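Land Use and Environmental Claims
Handout 4: Reading a Wetland Mitigation Plan

Bring this to the discussion section along with your marked-up copy of the Wurneck plan. If you didn't mark it up, you will have a dull hour.

Where we left off

Last time we covered the basic bargain. A developer wants to fill a wet piece of ground. The permit says the damage has to be avoided where possible, kept small where it can't be avoided, and made up for whatever is left. In practice most of the paper in the file deals with that last step. Ask yourself why. Avoidance means a smaller project, and it costs the applicant money right away. Compensation costs money later, often on land the applicant didn't much want in the first place.

I'm not saying restoration never works. I have walked restored marshes that I would be glad to live next to. I am saying that a plan is a promise made by someone who needs a permit, and you should read it that way.

The words to circle

"Restore." Restore to what? The Wurneck plan uses the word in nearly every paragraph of its summary and gives no baseline until the second appendix, where it turns out to be one old survey map and a soil boring. A baseline should tell you how water moved through the site, how salty it was, what grew there, and in what period. If the plan can't say, then what it offers is a new wetland. That may be fine, but it should be called a new wetland.

"Enhance." Usually means the wetland is already there and somebody will pull weeds. Watch for enhancement acres being added to creation acres to make one large number. They aren't the same thing and shouldn't be in the same column.

"Preserve" (as a noun). Says nothing about condition. A locked gate around a ditch is a preserve.

"Publicly accessible." Look at the drawings. Does the trail go anywhere, or does it run along the back of the parking lot? Also ask what the trail, the overlook and the dogs do to nesting birds. Plans like to claim full credit for habitat and full credit for recreation on the same strip of ground.

"Functional lift." A score after, minus a score before. Everything depends on who did the scoring. More on this below.

Case: Siment Yard at Wurneck

The applicant, Pilport, proposes housing, shops and a small dock on the old Siment yard, with 32 acres of tidal wetland in the southern part. Briefly, the facts you need:

The yard was filled in stages over a long stretch of years, and there is no good record of what went in. The borings found brick, slag and dredge spoil. The borings are also all along the road, where the drill rig could get in.

A tide gate at the north end has been stuck part open for as long as anyone can remember. The existing salt marsh, small and ragged as it is, depends on that leak. The plan calls for replacing the gate. It doesn't say who will operate the new one.

The plan calls for 1,000 cubic yards of fill to be removed from the main channel. Read the cross sections before you accept that number. Leif Stougaard, who reviewed the grading for the city, wrote in his comment letter that the channel as drawn "is a shape, and a shape is not yet a channel." He wanted to see the tidal prism worked out. He got a revised drawing with better shading.

Buildings are placed right up against a 4-foot rise along the marsh edge. So there is nowhere for the marsh to go as the water comes up. The plan's response is a paragraph on "adaptive management."

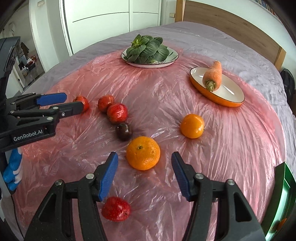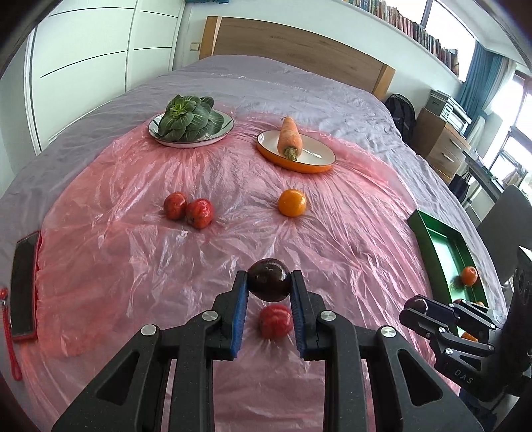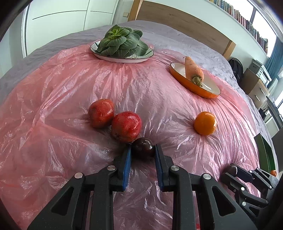 Produce and gripper, three views.

Scoring before and after

Most permits of this type rely on a rapid assessment. A trained person spends a few hours on site with a form and gives points for water, soil, plants and surroundings. Rapid methods have their uses. They are cheap, and two careful people will often land near each other. The trouble comes when the form is asked to score a place that doesn't exist yet.

The "before" score at Wurneck was done in October, when the annual plants had already died back. The "after" score was done at a desk. The same consultant did both. Poul Briem's reply memo, which is in your reader, makes the point more politely than I would: a low score before and a hopeful score after will always give you lift, and lift is what the applicant is buying.

Try this as you read. Take the scoring sheet and put a check next to every point in the "after" column that depends on something being maintained – the gate, the trash rack, the weed crew, the fence. Then cross those points out. What remains is what you would get if the money ran out. For the Wurneck plan, I think you will be surprised by how short the column gets.

Planting lists

The list calls for 377 container plants in the upper transition zone and nothing but "natural recruitment" below it. Natural recruitment can be the right choice. In a tidal system with a good seed source, seeds and fragments arrive with the water, and money spent on low marsh planting is often wasted. But you need the seed source, and you need the elevation right. Six inches too high and you get weeds. Six inches too low and you get mud, which birds like but which isn't what the permit promised.

Note also that survival is measured in the third year as a percentage of plants still alive. Dead plants may be replaced up to the day before the count. I've seen it done.

Money and time

Three questions, in the order I'd ask them.

Who holds the bond, and when is it released? At Wurneck the bond is released in stages, with the largest part going back when grading is accepted. Grading is the part that was always going to get done. The risk is in the years afterward.

Who owns the land after that? The plan names a "suitable conservation entity to be determined." Cross this out in your copy and write "no one" over it, then reread the page. Compare the Ndung'u easement from handout 3, where the holder was named in the deed and had signed before the first truck arrived.

What happens if it fails? Here the plan sends you to a contingency section, which says that if performance standards aren't met the parties will confer. Conferring is free.

What a fair reader should grant

Skeptics get lazy too. Some things in the applicant's favor:

The site is in bad shape now. Runoff from the yard goes straight into the slough with no treatment. Even a mediocre project would probably improve that, and people who oppose the plan should say what they would do about it and who would pay.

The ratio of created acres to filled acres is better than the minimum. I have doubts about how the acres are counted, but the margin is real.

Pilport did move the dock after the first round of comments, and the new spot avoids the eelgrass. That's avoidance, the first step, and it ought to be credited as such.

The monitoring reports would be posted publicly. This is rarer than you'd think and worth keeping in the permit even if everything else is rewritten.

For discussion section

Come with a one-page comment letter addressed to the permitting agency. Pick one weakness and stay on it. A letter that raises fifteen points gets a table with fifteen short replies, and each one will say "comment noted." A letter that asks for one missing calculation, by name and page number, is harder to wave off.

Don't write that the project is bad for the environment. Say what will happen to the water, where, and which page of the plan led you to think so. If you rely on a number, say whether it was measured or modeled. If you can't tell, that's your letter.

You don't have to agree with me. Last year the strongest letter in the class supported the project and asked for two added conditions on the tide gate. I still think the writer was too generous about the contingency section, but the conditions were good ones and I would have signed it.

Reading for next time

Stougaard comment letter, both rounds, with the applicant's replies.
Briem memo, skip the section on mosquito control.
Wurneck plan, appendix on hydrology. Look at the tide gauge record and note the gaps. Work out which months are missing and whether it matters.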